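Bring back your bags, says Dradetberg café

Regulars at the Ukulness café in Dradetberg are being asked to bring their takeaway bags back for another outing, and we must say they have taken to it with real cheer.

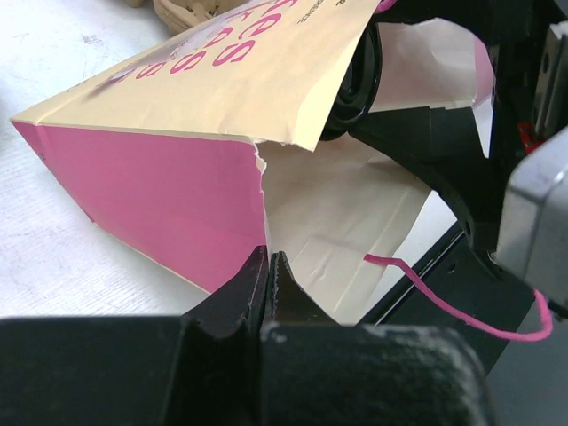 A pink and cream paper bag with printed lettering.

Owner Helmi Laitinen began the scheme in February, and 192 bags have come home so far, bless them. 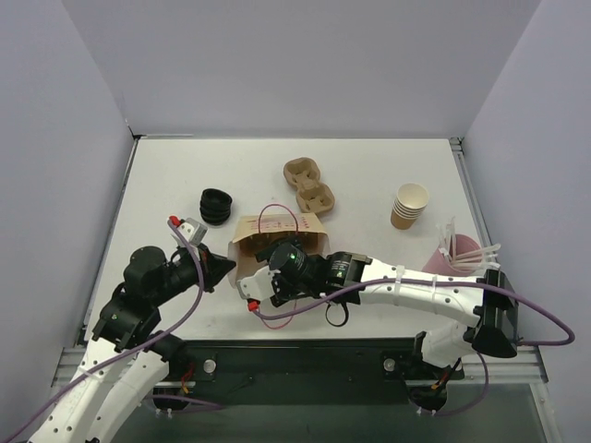
Helmi takes 20p off a hot drink for every clean bag handed in. Torn ones go to the school for painting, and a plain white tabletop is all anyone needs to smooth the better ones flat.
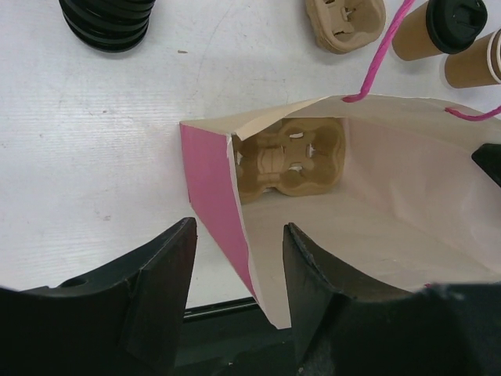
Cup carriers too

Carriers are welcome as well, provided they are dry, and can be left by the till 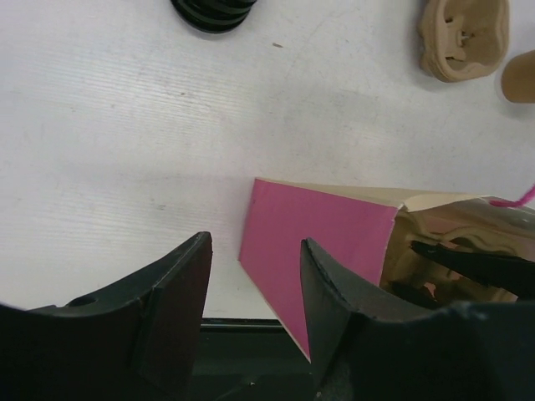

or with Ayantu Mamo at the library, who is happy to pass them on.

Last updated: September 2024

Comments

Toivo L: Took back 2 this morning, lovely scones too!

Manouchehr: Do they take bags from other shops?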